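3.2. Le carton d'expédition et le retour des articles chaussants

L'analyse des retours dans la vente à distance de chaussures s'est longtemps concentrée sur la pointure. Les travaux de Gunnlaugsson ont contribué à déplacer l'attention vers l'emballage, dont le rôle demeure peu documenté pour les modèles de ville en cuir. La présente section examine les données recueillies auprès de deux entrepôts, Gruvcombe et Wiston, au cours du mois d'août.

Le corpus comprend 3969 commandes, dont 395 ont donné lieu à un retour. Parmi ces dernières, 335 portaient sur des articles renvoyés dans un carton autre que celui d'origine - le plus souvent une caisse en carton ondulé brun, sans papier de soie ni embauchoir. Le délai légal de rétractation étant respecté dans tous les cas, seul l'état de l'article à la réception a été retenu comme variable dépendante. Les marques d'appui sur l'empeigne et l'affaissement du contrefort ont été relevés séparément, selon la grille exposée en 2.4.
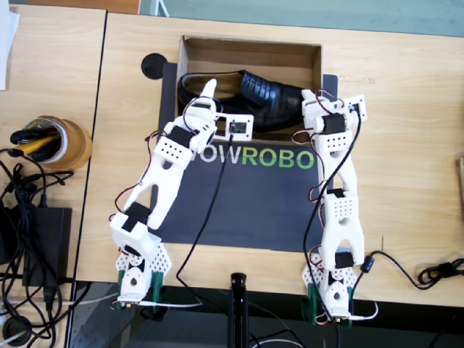
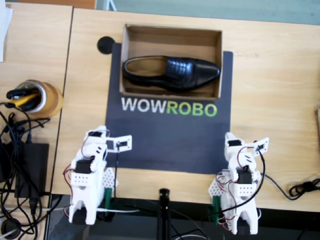
Figure 4. Chaussure de cuir noir dans un carton ouvert.

Selon Mwanaisha Mwaipopo, une telle grille sous-estime les déformations du contrefort, qui ne se manifestent souvent qu'après plusieurs jours hors du carton ; elle recommande un second examen avant toute remise en stock. Cette objection nous paraît fondée. Le protocole initial prévoyait un contrôle unique, effectué à l'ouverture du colis, et ne permettait donc pas de saisir une altération différée.

Un second examen a par conséquent été conduit à Wiston sur un sous-échantillon de 60 articles. Les écarts de cotation entre les deux contrôles concernent principalement les mocassins, dont la tige souple et l'absence de laçage offrent peu de résistance à la compression latérale. Les derbies et les richelieus présentent des résultats plus stables. L'entrepôt de Gruvcombe, qui ne disposait pas d'une zone de stockage intermédiaire, n'a pu être associé à cette vérification - limite dont il sera tenu compte dans l'interprétation des coûts de reconditionnement, traitée en 3.3.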